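# Best way to label plastic sorting trays so the marker stays readable?

**Kornél Borbély**

I have four yellow plastic trays on a white table, two on the left and two on the right, with a shallow stainless steel one in the middle that everything gets tipped into first. From there the small parts get sorted out to the yellow ones. It's a good layout. I would recommend it to anyone whose life has also come to this.

My trouble is the labels. I wrote them on the rims in black marker, by hand, running vertically, with some extra notes in parentheses because past me felt that detail was a kindness. Past me also has small handwriting. Up close I can read most of them if I tilt my head. From my chair I can't read any of them, and last month I put 26 brass spacers in with the washers and found out when I ran short of spacers.

I bought a pack of Drakby stickers, the white ones sold for freezer tubs. They held for a week and then started curling at the ends, and now I have gray sticky patches that collect lint. Before I ruin a second set of trays, what do people do? The plastic is smooth and a little shiny, the rims are narrow, and the trays get rinsed in the sink now and then with ordinary dish soap. The table sits under bright overhead lights, so anything glossy turns into a white streak at certain angles.

I don't want to buy different trays. I have grown used to these.

---

**Szabolcs Major**

I sorted buttons and snaps for a costume shop for 3 years and went through every stage of this, including the stage where you decide you'll just remember. You won't.

First, the rim is a bad place for words. It's narrow, your fingers go there every time you pick the tray up, and skin oil is what eats marker. If you must write on the rim, clean it with rubbing alcohol, let it dry completely, write, and then leave it alone overnight. I know you're going to touch it after ten minutes to see if it smears. Everybody does, and it does.

Second, write less. Nothing that fits in parentheses has ever helped a person find a washer. One big number per tray, and a card on the wall that says what the numbers mean. When the contents change you change the card, and the trays never need to be touched again.
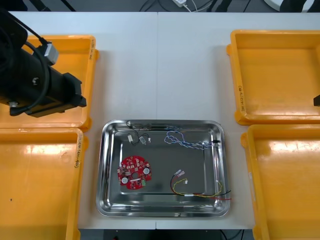 Third, turn the writing so it reads from where you sit. Vertical labels look tidy while you're making them, then you spend the rest of the year with your head on your shoulder like a parrot. With trays on both sides of you, I'd put each number on the edge that faces your chair, even if that means the left pair and the right pair don't match.

For the glare, get matte tape. I use the cloth kind from Gokard, black, with a paint pen in white. It isn't pretty and it has survived a lot of dish soap. Round the corners of each piece with scissors before you stick it down. Square corners are where the curling starts, which I suspect is what happened to your freezer stickers.

To get the gray patches off, rub in a little cooking oil, wait, wipe, then wash. Do this before the alcohol step, obviously. I once did it after.

---

**Pintér**

Just get a label maker. I have the Skivau and I've printed 2,000 labels on it, no complaints. My spice rack, my fuse box, the cat's food bin, all done. The cat can't read, but my brother-in-law can, and it has cut down on incidents.

---

**Kornél Borbély**

Thanks, both. The oil worked on the patches, although the trays smelled like salad until I washed them a second time.

I tried the big numbers with a card and I'm a little annoyed at how much better it is. The card is taped up at eye level. I did sneak one set of parentheses onto it, next to number 2, and I stand by them.

Pintér, I looked at label makers, but the tape that came with the one I borrowed was glossy, and under my lights it was the same white streak as before, only with a nicer font. Does the Skivau take matte?

---

**Pintér**

No idea. My fuse box is in a closet.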